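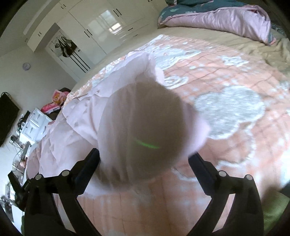

One respondent in Cai wrote that she changed the bedding when it stopped feeling cool at night and had never thought of it as a matter of days. Answers of this kind were common in the open question and are hard to place on the scale we used.

Figure 2. Pale pink fabric bunched up on a bed.

Journal > Household Studies > Article > Section 4

4.2 Stated and recorded washing intervals

The survey asked each household how often sheets and pillowcases were washed. Of the 800 forms sent out in Cai and Husier, 356 came back with this part filled in. A smaller group of 133 households also agreed to keep a laundry diary through June, and the comparison below uses only that group.

Most diary households gave a shorter interval on the form than the one their diary showed. The gap was larger for sheets than for pillowcases. We see two likely causes. People may report the interval they aim for, and the form did not say whether a guest bed or a child's bed should be counted. Several households in Husier noted in the margin that they had answered for the main bed only.

Pillowcases were often washed on their own, added to a load of towels to fill the machine. The diary had no separate line for this, so some entries had to be coded from the notes. Where the note was unclear - "bed things" was a frequent entry - we left the load out.

Households that dried bedding on an outdoor line recorded longer intervals in wet weeks. Those with a dryer showed no such pattern. We did not ask about the number of spare sets, and this should be added if the form is used again. A household with one set has to wash and dry it the same day or sleep without it.

The type of detergent made no difference that we could find. Water temperature is treated in Section 4.3, together with the readings from the Solau meters.

Contact the editorial office | Copyright Piveo Press | Back to top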